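An Open Day at the Salcedo Joinery
Jul 26, 2015

My sister has been after me since February to replace the doors in our old house, so when Besolow opened its Salcedo workshop to visitors for a day, I packed a sandwich and drove the 60 miles to see how a proper door gets made. I do love a place that smells of sawdust, and I had my nose in the air before I'd even parked the car! Dark wood with ribs and grooves is what I've been dreaming of for the hallway. 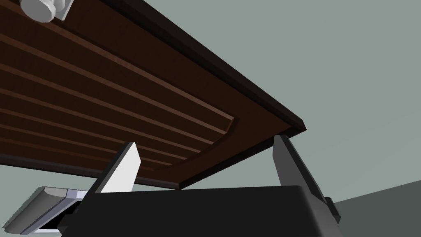
The tour

Our guide was Trinidad Herrero, who has been with the firm for 3 decades and still gets excited about a good mortise. She took us through the drying shed first (warm as a bakery in there) and then on to the long benches, where she passed around offcuts and let us guess the wood. I got every one of them wrong. Dark brown finishes are what most people order these days, she told us, usually with some sort of grooving. 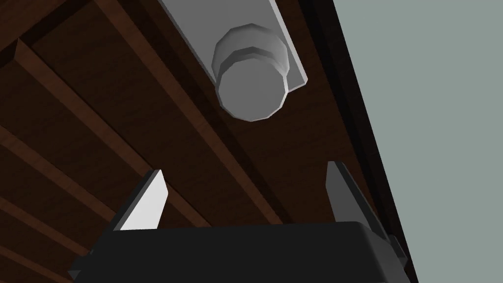 After that came coffee and almond cake from the Jiren bakery across the road, and I had a lovely chat with a couple restoring a farmhouse. They had 14 windows to do before winter, poor things, and were arguing very sweetly about paint. He wanted a soft gray-green and she wanted anything else.
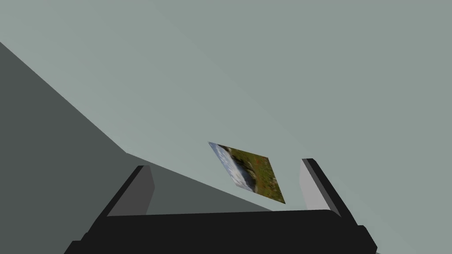

I came down on his side, for what it's worth, and we moved along to the hardware talk. I hadn't expected to enjoy that part so much - I must have tried nearly 60 handles, and my favorite was a plain one from the Nileck range. On a deep brown door you don't need much more than that. 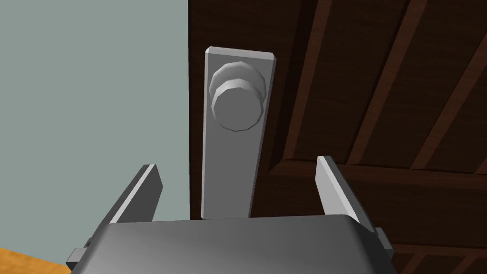

Parking is free but fills up early, and the cake was gone by noon. I came home with a price list and a bag of offcuts for the stove.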